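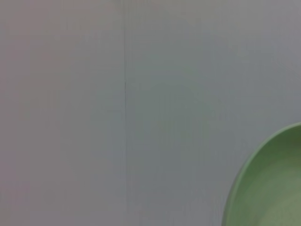
灰色の台面に置かれた薄緑色の器

お知らせ・施設ニュース > 暮らしと食

プロドムリー生活文化センター、共用調理室の食器を更新　皿は「立てて保管」に統一

プロドムリー生活文化センターは、共用調理室に備え付けの皿を更新し、4月から貸し出しを始めた。あわせて食器の洗浄後の取り扱いを見直し、これまで棚に重ねて収めていた皿を、ワイヤー製の水切りラックに1枚ずつ立てて保管する方式に改めている。対象は本館の共用調理室と、ムタム分館の調理室の2室である。

新しい皿は、オイェララン食器店が取り扱う「ヴァマンス」シリーズの丸皿で、緑、青、紫、赤系の4色を合わせて84枚を購入した。いずれも淡い色合いで統一され、同じ形、同じ大きさのものを選定している。従来の皿は寄贈品と購入品が混在し、直径や深さがまちまちであったため、重ねた際に安定を欠くこと、必要な枚数をそろえるのに時間を要することが、利用団体から繰り返し指摘されていた。

共用調理室の昨年度の利用件数は1166件で、料理講習、地域の会食、子ども向けの調理教室などに用いられた。利用後に提出される報告書では、器具の配置に関する記載が最も多く、食器の片付けに関する記載がこれに次いだ。とりわけ、複数の団体が続けて利用する日には、前の団体が洗った皿が乾ききらないまま棚に戻され、次の団体が拭き直す例が見られたという。センターではこうした記載を踏まえ、食器そのものの更新と収納方法の変更を一体で進めることとした。

更新後の手順では、利用者は皿を洗った後、水気を軽く切り、台の上に置いた水切りラックの溝に1枚ずつ差し込む。皿の表を手前に向け、奥から順に並べる。隣り合う皿の間隔を保つため、一つの溝に2枚を入れることは避ける。乾燥後もラックに立てたまま保管し、次の利用者はそこから直接取り出して使用する。布巾による拭き上げは原則として行わない。

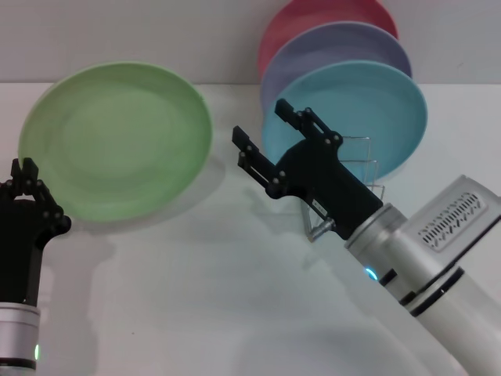 色の使い分けについて、センターは特段の規則を設けていない。ただし調理教室では、緑の皿を試食用、青の皿を取り分け用とするなど、班ごと、用途ごとに色を指定する運用を認める。食物アレルギーに配慮した献立を扱う場合には、該当する料理に用いる皿の色を事前に決め、参加者に周知することを推奨している。この場合、使用する色を申込書の備考欄に記入すれば、当日までに必要な枚数を台の近くに用意する。なお、色の指定はあくまで識別を助けるものであり、食材の確認に代わるものではないとして、主催団体には従来どおり原材料の点検を求めている。

破損または紛失があった場合は、利用終了時に窓口へ申し出る。通常の使用による欠けやひびについては、弁償を求めない。欠けた皿はラックに戻さず、流し台の下に設けた回収箱に入れる。補充は月に一度まとめて行うため、特定の色が一時的に不足することがある。枚数を多く使用する催しを予定する団体は、申し込みの際に相談されたい。

センターはまた、調理台の使い方についても案内を改めた。台の上に物を広げたまま盛り付けを行うと、皿の置き場所が不足し、床に近い棚や椅子の座面が仮置き場として使われる例があった。新しい案内では、盛り付けに入る前に調理器具をいったん下げ、台の上を拭いたうえで、皿を平らに並べる場所を確保することとしている。水切りラックは台の奥寄りに据え、手前側を作業の場所として空ける。利用の終わりには、台の上に残った皿がないことを確かめ、すべてをラックに収めてから退室する。

利用料は据え置きとし、共用調理室は半日につき4000円である。食器および水切りラックの使用はこの料金に含まれる。ムタム分館も同額とするが、同分館は台の数が少ないため、収容できる人数が本館と異なる。申し込みは両施設とも本館の窓口で受け付け、受付時間は午前9時から午後5時までとする。電話による仮予約も可能であるが、申込書の提出をもって正式な受付となる。

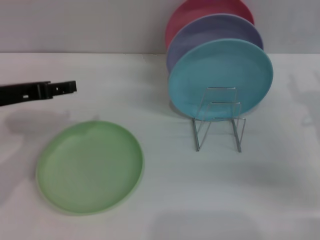
水切りラックに立てた青、紫、赤系の丸皿と、台に平らに置いた緑の丸皿

更新前に使用していた皿のうち、状態の良いものは、センターの工作室で絵付けの練習や植木鉢の受け皿として再利用する。希望する団体への譲渡も行っており、窓口で枚数と用途を伝えれば、在庫の範囲内で受け取ることができる。譲渡は無償とし、運搬は各団体の負担とする。転売を目的とする申し出には応じない。

今回の更新は皿を対象としたもので、椀、湯のみ、箸については従来のものを引き続き使用する。これらは立てて保管する方式になじまないため、これまでと同じく引き出しと棚に収める。引き出しの内側には品目を記した札を貼り付けてあり、本年度中に文字の大きなものへ差し替える。鍋類と包丁の収納場所にも変更はない。包丁は使用の前後に本数を確認し、施錠できる棚に戻すこととしている。

収納方式の変更に伴い、皿を収めていた吊り戸棚には空きが生じた。センターはこの場所を、計量器具、ふきん、使い捨て手袋などの消耗品の置き場に充てる。消耗品はこれまで事務室で保管し、求めに応じて手渡していたが、今後は利用者が必要な分を自ら取り出せるようになる。使用した品目と数量は、戸棚の内側に備えた記入表に書き留める。

センターでは、新しい手順を記した案内を両調理室の壁に掲示し、初めて利用する団体には開始時に職員が説明を行っている。説明に要する時間は利用時間に含めない。案内は日本語のほか英語でも用意し、窓口で配布する。点字版および拡大文字版を必要とする場合は、利用日の前月までに申し出ること。

手順の運用状況は利用報告書を通じて把握し、秋に一度見直しを行う予定である。報告書の様式には、食器の枚数の過不足、ラックの使いやすさ、乾き具合の三つの欄を新たに加えた。記入は任意であるが、続けて利用する団体には協力を求めている。提出された内容は集計のうえ、館内の掲示板で公表する。

共用調理室の空き状況は、本館の窓口または館内の掲示板で確認できる。

（プロドムリー生活文化センター　施設利用係）

このページを印刷する
この記事をメールで送る

関連するお知らせ
・ムタム分館　調理室の換気設備点検に伴う利用休止について
・共用調理室の利用報告書の様式を変更しました
・調理教室を主催する団体の皆さまへ　原材料表示のお願い
・工作室の春の講座　受講者募集
・旧食器の譲渡について（受付中）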